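Do the yellow floor boxes count as safety marking, or is that just for us?

Asked May 20, 2021

Hi all, long time reader, first question. I look after a small work area where a humanoid type robot handles molded plastic panels near a couple of steel tables. We have yellow tape rectangles on the carpet, and I've been told to write the "rules for the area" before our next internal review. I have no safety background, I came over from purchasing!

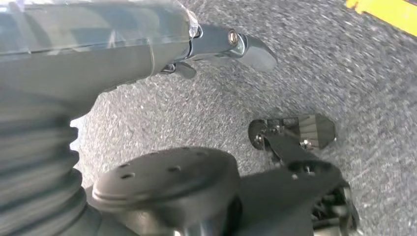
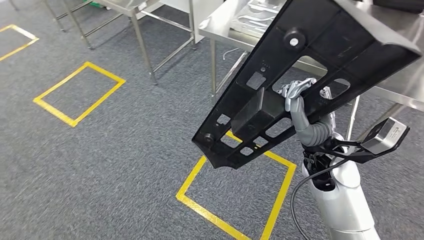 My draft so far is one page and I'm already stuck. The tape was put down in February to mark where parts go. My boss at Halim now wants me to write that the tape is our safety zone and leave it there. I don't love that. The boxes are little, and the arm can reach well past any of them. Plus we've got other yellow tape in the building that means "keep this clear" in front of the electrical panels, so the same color is doing two jobs.

So, two things. Can I call part placement tape a safety zone if I put up a sign? And is there a normal distance people use for where a person can stand while it's moving? A guy at our supplier (Bestetti) told me 600 mm and then couldn't tell me where he got it. I've also seen 949 in an old Pritatora write-up with no units on it, so that was a big help, ha.

Thanks in advance, and sorry if this is in the wrong section.

Answer 1 (accepted)

No to the first one. Tape that says where a part goes is a work instruction. Tape that says where a person can't be is a different thing and it should look different. I'd leave the small boxes yellow if everybody already knows them, then run a separate line around the whole reach of the robot in another color or a stripe. Write both meanings on your page and post a copy where people walk in.

And even a good line on the floor only informs people. It doesn't stop a machine. If your risk assessment says somebody could get hurt in there, you need something that does the stopping, like a scanner or a fence with an interlock.

On distance, please don't copy a number from anybody, me included. Start with ISO 13855. You need how fast a person walks in, how long the whole system takes to stop (measure it, with the heaviest part in the hand) and an allowance for your type of sensor. Also add the length of the part! A long panel sticks out past the fingers and people forget it every single time. Ours at Conex grew 105 mm just from switching to a longer tray.

One more for your page: if the thing balances on legs or can tip, cutting power might drop it. Ask the maker what a stop does on your model and write that down too.

Answer 2

Agree on the two colors. We wrote 3 rules and people do follow them: robot stopped before you step over the line, part put down before you stop it (unless it's an emergency, obviously), and no cables on the floor inside the line. The last one sounds fussy but I've tripped on one myself, carrying a tray.

Check your tape too. Carpet is terrible for it, ours was peeling within weeks. Put a tape check on the start of shift list.

Answer 3

we just use cones and it's fine

Comment from the asker, on answer 1

This is so helpful, thank you! I hadn't thought about the part length at all. I'm going to ask for a proper stop time test and hold off on putting any number on the page till we have it. Boss is not thrilled. Does the retest need to happen every time we change parts, or only if the new one is heavier?

Comment on answer 1

Heavier, longer, or if anybody touches the speed settings. I'd put all of those on the page.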